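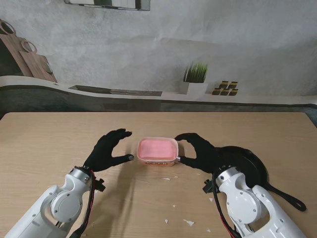 Page 1 of 2

Equipment budget for next year is due at the end of October and I'm the one writing it. Going to put my numbers and reasoning in a thread so I can find them later.

For anyone new here: small lab, kitchen handling work, two arms, two five-fingered hands, one table. I do the purchasing along with everything else.

First line is the hands. People outside always ask what the arms cost. The arms are bought. What I have to plan for every year is what goes on the end of them, and what goes over that.

Gloves. We run black gloves on both hands. They get fuzzy, then they shed, then threads start hanging off. I used to buy them when we ran out. Bad plan. Last winter we lost most of a morning waiting on a delivery.

So this year gloves get their own line. 40 pairs, one order, one size. If there are some left over in the spring, fine.

Second line is wiring. Black and red cable runs down the side of each arm. I want a spare set for both sides on the shelf before anything fails. The quote from Girnitz came back at 2,173 for the full set with connectors. That is more than I wanted to write down.

Asked them to split it into left and right. They will, but the two halves add up to more than the set. Leaving it as one line.

Also asked Butico. Cheaper per cable, lead time of 10 weeks. I can't have an arm down for 10 weeks. Butico stays on the list for things I can wait for, like brackets and clips.

Somebody asked if we really need two arms. For this kind of work, yes. Take a small plastic food tub with a lid. One hand can push it around a table all day. Tipping it up and holding it there while you do something with the lid is a job for a second hand. 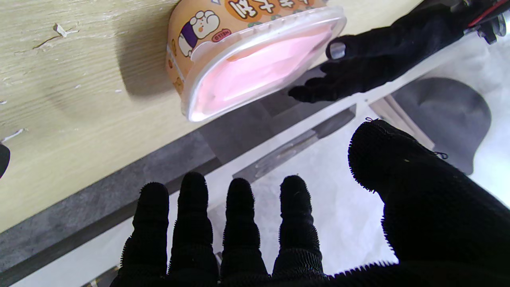 And soft stuff in thin plastic tubs is where I'd expect the money question to come up, so let me get to that. Groceries. I'm putting them in as consumables with their own code. In past years they went under "misc" and every quarter I got an email asking why a robotics lab was buying dessert.

Sang Đồng does the same job at another site and gave me a good tip: buy the packaging you care about by the case, all at once. Labels and lids change without warning, and then your March tubs don't match your October tubs.

I'm doing that for anything with a printed label. Pans and other hard items I buy once and keep.

Third line, the table. Ours is light wood and it has scuffs, chips and thin cracks in it now. I went back and forth on this one. A new top is cheap compared to anything with a motor in it, but swapping it means measuring everything over again. I've put it in for the summer gap.

Backdrops. We use a printed kitchen wall behind the table, gray concrete look, cutting boards and a potted plant and spice jars all printed on it. A print costs very little. I'm asking for 2 new ones with different kitchens. If you are starting out and thinking about building a real counter with real shelves, get a price on a print first.

Service. Caso offers a yearly contract that covers joints and wrists but leaves out hands and cabling. Read that part twice before you sign anything like it. Hands and cabling are most of what I spend on.

I'm going without the contract again and putting the same amount in a repair line that rolls over. Finance doesn't love rollover lines. I got it through last year by attaching every repair invoice from the two years before. Keep your invoices.

Things I took out: a third arm, a second table, a nicer stool. The stool may come back.

Things I'm still unsure on: spare fingertips. Tkachenko sells them one at a time or as a full hand's worth, and I don't have a good record of which fingers we replace most. Started a tally sheet this week and taped it up next to the bench. Should have done it a year ago.

If you run a setup like this and you've tracked finger wear for more than a few months — please send me whatever you have, even if it's messy. I'd like a real number before I submit.

Also still waiting on shipping costs for the cable set. Will add them under this post when they come in.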